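Skelldale Home Handling Study
Progress report to the Kinnear Fund
Submitted by Catherine Dalgleish, Project Manager
24/07/2019

1. Work in this period

The project compares two hand-held grippers for collecting demonstrations of household tasks. The Rallico has bare jaw tips, and the Eletti carries soft rubber pads. The funding agreement calls for 1000 recorded grasps with each tool. As of this report the Eletti set is complete and the Rallico set stands at 656. The shortfall follows a cracked linkage on the Rallico, which took the tool out of service for 11 days. Bongani Jacobs has fitted a replacement part and recording has resumed.

Clothing and bedding were moved to the front of the schedule in July, as agreed at the last review. These trials are recorded in ordinary bedrooms, on beds with their usual covers left in place. 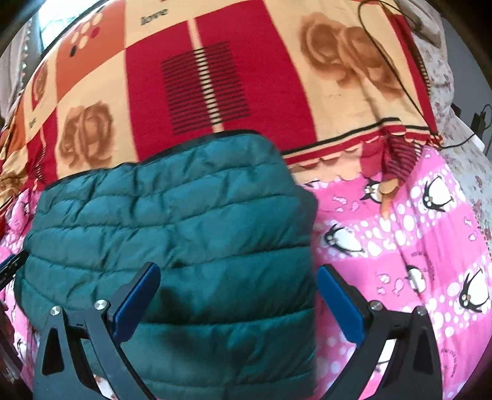
Figure 1. Padded gripper approaching a quilted jacket on a bed, jaws open.

2. Findings to date

Padded tips have held slick outer fabrics more reliably than bare tips, and operators report less need to squeeze hard. The advantage is smaller on fleece and cotton. Thick garments remain difficult for both tools — the jaws often close on the outer layer alone, and the garment slides free when lifted. Patterned bedding has also slowed the labeling of garment edges, and extra review time has been allowed for it.

3. Next period

The remaining Rallico grasps will be recorded first. Mr. Jacobs will then test a wider pad on the Eletti, using the same garments and the same operators. No change to the budget is requested. We ask that the Fund confirm whether the recordings should be delivered with the final report or in advance of it.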